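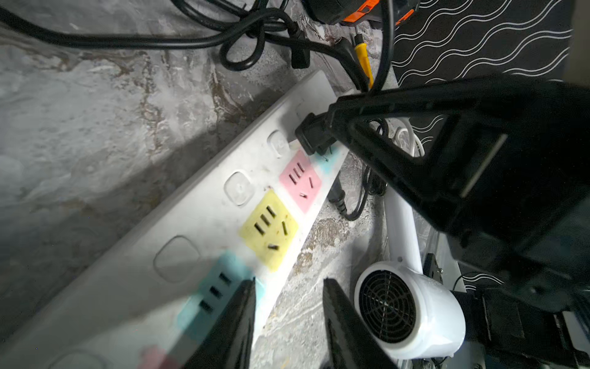
Ukis Workshop – Electrical & Fit-out Crew

Casual bench and floor hands wanted (6 spots)

Quick version, as we're flat out: we need people to help us get on top of the power gear in the shed before the Edemeo fit-out starts. Power strips, leads, plugs, adaptors, chargers, hand tools. Sorting, cleaning, coiling, labelling, packing. Paid. No trade ticket needed for most of it. Read the whole thing before you write in please, most of the questions we get are answered further down.

Who we are

Ukis is a small workshop at the back of the Ostetti yard. We build and wire up temporary spaces – market stalls, pop-up classrooms, exhibition rooms, the odd festival kitchen. Power goes in first and comes out last, so we end up with a lot of cable on the floor. Concrete floor, stained, seen better days, sweeps up fine.

Edemeo is the big one this year. Three halls fitted out one after the other, and everything that goes through the door has to be sorted, labelled and in the right tub. We have 702 items on the list for it. Far too many of them are still in tangles.

What you'd be doing

Untangling. Loads of it. Black leads mostly, all look the same until you find both ends. Patience more useful than strength here.

Coiling leads properly, over-under, not round your elbow. We'll show you. If you've been doing it round your elbow for 20 years we'll still show you.

Matching power strips to their kits. Some of the strips have coloured socket panels, pink, yellow, light blue, and the crews like them because you can say over the radio "leave the yellow" and everyone knows which one you mean. So the colours matter on the paperwork. Write down what you see, don't guess.

Wiping down strips and plugs. Dry cloth first. Nothing plugged in at the wall while you do it, ever.

Visual checks: cracked housings, bent pins, nicks in the cord, scorch marks, anything loose. If you find one it goes in the red tub with a note. You don't fix it, you don't open it up, you don't "just try it".

Putting tools back where they live. Screwdrivers and probes to the wall rack, chargers to the shelf by the roller door, batteries in the cabinet. Tools left in among the leads are our worst habit and we'd like it to stop.

Packing tubs to the kit sheet and signing the sheet.

Testing and tagging is done by our licensed people. You'd be handing things to them and taking things away, and filling in the log. If you already hold a test and tag ticket tell us, there's a higher rate for that and we'll put you on the bench two days in.

Hours and pay

Casual, $33 an hour, paid weekly. Test and tag holders $40 an hour.

Two shifts, 7 till 12 and 12.30 till 5.30. You can do one or both. Same person can't do both more than three days running, your back won't thank you.

Start is 3rd April and we expect it to run five weeks, might go to six if Li is late with the second lot of tubs (Li is the storage place that supplies them, they were late in March too).

Paid induction on your first morning, two hours. Paid break each shift. Tea and coffee there, milk usually, bring your own lunch. There's a microwave and a fridge that works if you shut it hard.

What we need from you

Steel caps or solid closed boots. No thongs, no canvas shoes. We can't lend boots.

You need to be OK kneeling or sitting low for part of the shift. A lot of the sorting gets done at floor level as there isn't enough bench. Knee pads supplied. If kneeling's no good for you say so and we'll put you on the benches or the log, there's room for two people on that each shift.

Able to tell the panel colours apart, or happy to work in a pair. One of the regular crew is colour blind and works in a pair, it's fine.

Readable handwriting. Not joking, the labels get read in the dark by someone up a ladder.

Right to work here. 18 or over for the floor, we can take 16 and 17 year olds for label and packing work with a signed form from a parent or guardian.

Good to have, not a must

Any time spent in AV, staging, sparky's offsider work, warehouse picking, hire shop returns counter.

White card.

Forklift ticket, only for the last week when the tubs go out.

A driver's licence. The yard is a fair walk from the bus and the footpath gives out halfway.

A few safety things so you know how we run

Pull the plug, not the cord. First rule on the wall and the one people break most.

No strip plugged into another strip. Doesn't matter if it's just for a minute.

Switches off before anything goes in or comes out.

Leads don't stay across the walkway. If you have to leave a pile, put it inside the painted line and put a cone on it.

Don't wind a lead tight round a tool or charger. It kills the lead where it goes into the housing and then we're buying another one.

Anything with a doubtful tag is treated as untested. Out it goes to the bench.

If you're not sure ask, we'd much rather get asked the same thing ten times a day.

How to apply

Email the workshop desk with FLOOR HANDS 129 in the subject line, that's the job number and without it you'll end up in the general inbox with the supplier invoices.

Tell us:
Your name and a phone number that you pick up
Which shifts you can do, and any days you definately can't
Any tickets you hold and when they run out
Boot situation (have / getting)
Anything about kneeling, lifting, eyesight, hearing that we should plan for

No cover letter. A couple of lines is plenty. Résumé if you have one handy, don't write one specially.

We ring people in the order they come in, so sooner is better. If we miss you we'll leave a message and try once more the next day. After that we go to the next person, sorry, no time to chase.

There's no interview as such. Come by the yard for half an hour, have a look at the floor, coil a lead, meet whoever's on. If you like it and we like you we'll book you in then and there. Visitors report to the green door, not the roller door, the roller door comes down by itself if you lean on the button.

Questions we've had already

Can I bring a mate? Yes but they need to apply seperately, same subject line.

Is it loud? Not much on the sorting side. The saw is in the next bay and runs in the mornings. Ear plugs by the sink.

Is it cold? It's a shed. Wear layers, the concrete gets into your knees.

Is there work after? Sometimes. Pack-down for Edemeo needs people again once the last hall closes, and we go to the sorting crew first when we fill those spots.

Can I have the old leads? No, the failed ones get the plug cut off and go to scrap. Please don't ask the bench, they get asked every day.

Parking? Along the back fence only. Keep the Ostetti gate clear, their trucks come through early and they will have you towed.

If you applied for the last round and didn't hear back, please send it again, we lost a batch of emails when the desk computer was changed over. Same job number for everyone this time.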